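Chapter 7
When the Gripper Doesn't Let Go: Faults in Pick-and-Place Work

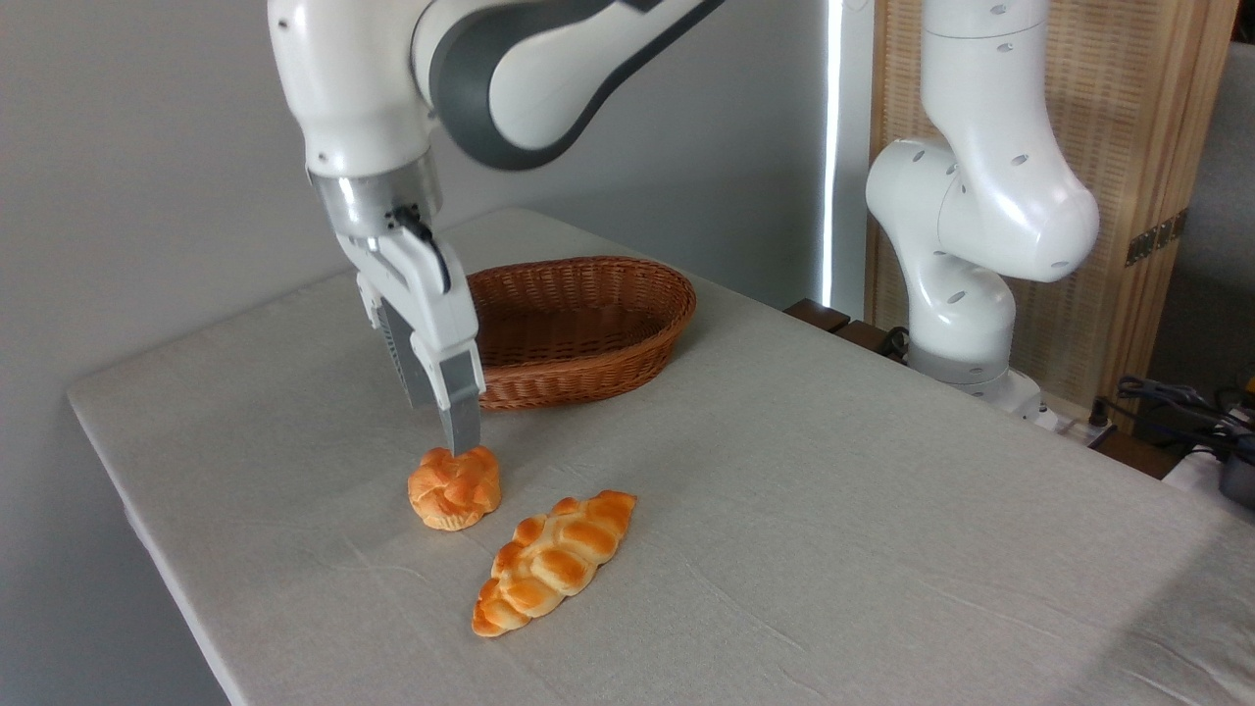

Fig. 7.1 Two-arm cell at Drasow, bread-to-basket task. Gripper over the round roll, basket still empty.

Start with the fault, theory after.

Drasow bench, July, a little after 3 p.m. Job: pick up bread, put it in the basket. Soft goods, light load, slow speed. Everyone's idea of a safe task. Cycle 711 of a long run. The arm went down for a roll, closed, lifted, moved over the basket, opened. Log says "release OK." Roll still stuck to one finger pad. Glaze, probably. Sugar and egg build up on the pads over a long run and nobody had wiped them since morning.

The controller didn't know. Its only check was finger position: fingers open, so part gone. It went back for the next pick with a roll hanging off the finger, came down on top of the next piece and pushed it into the table. Force on the wrist climbed to 65 newtons. The limit in the cell file was set to 40. Should have stopped right there.

It didn't stop. The limit had been switched off during setup the week before, to get past a false trip, and never switched back on. An operator saw the arm pushing and hit the red button. No one hurt. One bent fingertip, one flat roll, the table cloth dragged a few inches toward the second arm.

Small accident. Good one to learn from, becuase almost every part of it comes back later in this book.

What to look for as you read

Sticking. Parts that cling, tear, or leave something behind on the pads. Section 7.1.

False success. The robot reports what it measured, and what it measured was its own fingers. Position is not the same thing as an empty hand. Section 7.2 covers grip sensing, with the Olier pad sensor as the worked case.

Disabled limits. Who turned it off, where was it written down, what would have caught it. Section 7.3. Read this one twice.

Shared space. Two arms over one table. The second arm was parked that day. If it had been moving, the dragged cloth would of brought loose bread into its path. Section 7.4.

Before you go on

You need force and torque from Chapter 4 and the stop categories from Chapter 6. If stop categories are still fuzzy go back now, the rest wont make sense.

Also get the Kershaw fault sheet from the back of the book. One page, 10 boxes. Fill it in for the Drasow case using only what's written here. Leave a box blank if you don't have the facts. Most students fill in too much on the first try, mostly under "cause."

Bench rule for all labs in this chapter: check that the force limit is on before the first cycle, and have a second person read the value off the screen out loud. On the Vikosska trainer it's the second menu, bottom line. Wipe the pads between runs. Hands off the table while either arm has power, even when it looks parked.

7.1 Parts That Stick

Grip is friction plus squeeze. Release is supposed to be the easy half: take the squeeze away and gravity does the rest. With a light part and a tacky pad, gravity may lose.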